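Plutcombe OBD Service Link: what it unlocks and what it doesn't

4 min read

The Plutcombe Service Link is a plug-in reader for owners of Ostia compact loaders who would like to clear their own fault codes. It costs $682 with the cable. The maker calls it "full access." I've had one for 11 weeks and I'd call it partial access with a nice case.

What it does well is read. Every stored code on our older loader came up in plain words, with the hour reading next to it. The dealer tool shows the same list, and the dealer charges $94 to come out and look at it.

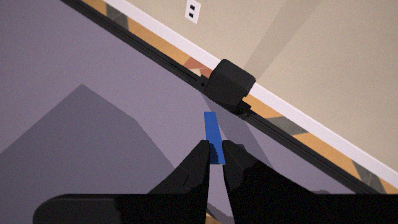 Clearing codes is another matter. The box says 50 functions. Count the ones that write anything back to the machine and you get a much shorter list, and several of those quit with "session refused" on any loader running the October firmware. Plutcombe's support desk (a patient man named Valentin Zamfir, in my case) told me an update was being tested. He couldn't give me a date. I've heard that from tool makers before.

Then there's the license. You own the hardware, but the code library checks in with a server at first setup and again after each update. If Plutcombe folds, you keep whatever version you have. For a product sold on the idea of getting out from under somebody else's lock, that bothers me. 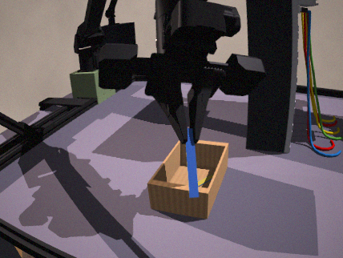 Safta Bogdan runs two of the same loaders and likes hers more than I do. She skipped the October firmware on both, so the hydraulic reset works for her, and one reset paid for a good piece of the price. Fair enough. If your loader is in the same shape, your math may look like hers.

The Kundstead reader costs less and claims less. It reads, it doesn't write, and it never needs a connection - I'd start there.

Cable length: 6 feet. Power: from the port. Warranty: one year, hardware only. Returns are refused once the license is activated, so check your firmware version before you open the box.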